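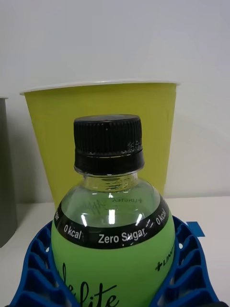
Ticket 1596 – Label printer at Claltedham drops every second job
Status: Open, waiting on user
Site: Claltedham, ground floor
Assigned to: Declan Noonan
Software: Pelteo print client, Poulain stock database

Reported Tuesday, 8:15 a.m.
User sends a batch of shelf labels from Poulain. First label prints, second does not, third prints, and so on. No error on the printer. The Pelteo queue shows all jobs as completed.

Update 1
Restarted the print service on the server and cleared the queue. Sent a test batch of 40 labels. Got 20 back. Same pattern, odd numbers only. Printing the same batch as a PDF gives all 40, so the data coming out of Poulain is fine.

Update 2
Swapped the USB cable and moved to a different port. No change. Printer firmware is current. Ran the media calibration from the front panel and it passed. 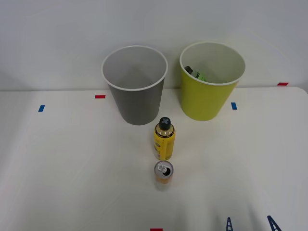 Label length in the Pelteo template was set to 52 mm. The stock loaded in the printer is 26 mm, so the printer could be feeding two labels for each one it prints. That would fit the missing odd/even jobs if the blanks are being thrown away with the backing. I asked the user to stop doing that and keep everything that comes out. Two bins like the gray and yellow-green ones on the white table will do – printed labels in the gray, blanks and backing in the yellow-green. Please do not empty either one until I have replied here.

Update 3
User confirms blanks between the printed labels. Changed the template length to 26 mm and saved it as a new version. Next batch came out with no blanks, but the text sits too low and the bottom line of the barcode number is clipped. Vertical offset was 332 in the old template, which was carried over. Set to 0 and sent again. Text is now in the right place.

Update 4
Binside reports the same fault on their printer. They pull the template from the shared folder, so they still have the old one cached. Asked them to close Pelteo, delete the local template folder and reopen. It takes about five minutes to sync.

Still to do
Lock the template so the length can't be edited from the client.
Reprint the missing labels from Tuesday – user to send the batch numbers.
Waiting on Binside to confirm.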